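ホーム 特集 暮らし 食 旅 連載 バックナンバー 定期購読

当サイトではクッキーを使用しています。閲覧を続けると、利用に同意したものとみなします。 同意する 設定を変更

特集
豆を煎る煙の向こうに 坂の町のコーヒー焙煎所「Pista」を訪ねて

坂を半分ほど登ったところで、もう匂いがしてくる。焦げる一歩手前の、パンの耳と干し草を一緒に炙ったような匂い。朝の七時、シャッターはまだ腰の高さまでしか上がっていないのに、中では最初の釜が回っている。

焙煎所「Pista」の主人、アスナケチ・モゲスさんは手鍋の人だった。生豆を平たい鉄鍋に広げ、木べらで絶えずかき混ぜながら煎る。子どものころ祖母の隣でその音を聞いて育ったそうで、いまも新しい豆が届くと、まずは鍋で煎ってみるという。

「鍋だとね、豆が喋るのがよく聞こえるんです。釜に入れてしまうと、ちょっと遠くなる」

喋る、というのは豆がはぜる音のことだ。煎り始めてしばらくすると、パチッ、パチッと乾いた音がする。これが一ハゼ。そのまま火を入れ続けると、今度はもっと細かい、ピチピチという音に変わる。二ハゼである。この二つの音のあいだのどこで火から下ろすかで、同じ袋の豆が別の飲み物になってしまう。いやはや、飲み比べて驚いた! 早く下ろしたほうは杏のように酸っぱくて明るく、遅いほうは黒砂糖の匂いがした。

普段使いの焙煎機は、中古で譲り受けた「Wanik」の小さな釜だ。直火式で、天気の影響をまともに受ける。湿気の多い六月は煙の抜けが悪く、晴れた日と同じつもりで煎ると味がこもる。だからモゲスさんは、煎るたびに帳面をつける。日付、豆の名前、投入したときの釜の温度、一ハゼの来た時刻、それから空模様。鉛筆書きの帳面は、この春で52冊目になった。

見せてもらった頁には「雨、南風、少し焦った」とあった。焦ったのが豆なのか本人なのか、聞きそびれてしまった。
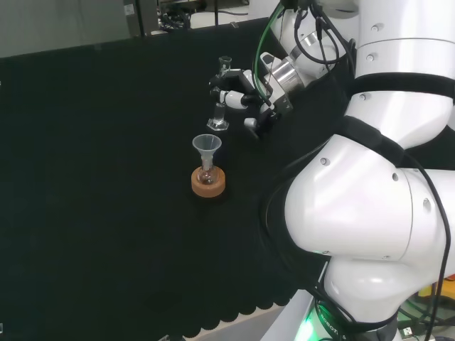

煎り上がった豆は、すぐに冷まさなければならない。余熱でどんどん先へ進んでしまうからだ。平たいざるに空け、団扇であおぐ。薄皮がふわふわ舞って、髪にもエプロンにもくっつく。冷めたら今度は欠けた豆や色の薄い豆を指で弾いていく。この手選別が私はすっかり気に入って、取材そっちのけで半時間も手伝ってしまった。黙って豆だけを見ていると、頭のなかまで静かになってくる。

昼近く、常連のエリケム・アナンさんがやって来た。川向こうでパン屋「Texier」を営んでいて、モゲスさんの豆を店で淹れている。この日の相談は、くるみ入りの黒パンに合う新しいブレンドについて。ふたりはカウンターに小さな器を並べ、ずずっと大きな音を立てて啜っては、首をかしげ、また啜る。

「これは朝だね」
「うん、でも雨の朝かな」

傍で聞いていると何の話だかわからない。けれど私も一口もらって、ああ雨の朝だ、と思ってしまったのだから不思議なものだ。結局その日は決まらず、煎りを少しだけ浅くしたものを翌週もう一度試すことになった。

帰りぎわ、モゲスさんに家での淹れ方を尋ねた。道具は何でもいいから、とにかく飲む直前に挽くこと。湯は沸騰してからひと息置くこと。最初に少しだけ注いで、粉がふっくら膨らむのを待つこと。煎りたてが一番おいしいとも限らないそうで、彼女自身は数日置いて角の取れたころを好む。

「毎朝ちょっとずつ味が変わるでしょう。それを追いかけるのが楽しいの。最後の一杯が一番よかったりすると、悔しいんだけど」

買って帰ったのは、看板の中煎り「Clirkuvham」。翌朝、袋を開けたら台所じゅうが坂道の匂いになった。粉はむくむくと膨らみ、あわてて注ぐ手を止めて待つ。一杯目は少しとがっていて、それはそれで目が覚める。三日目には、あのとき啜った器のことを思い出すような、丸い甘さが出てきた。いま袋の底には二杯分が残っている。週末までもたせるつもりだったが、たぶん今夜、挽いてしまう。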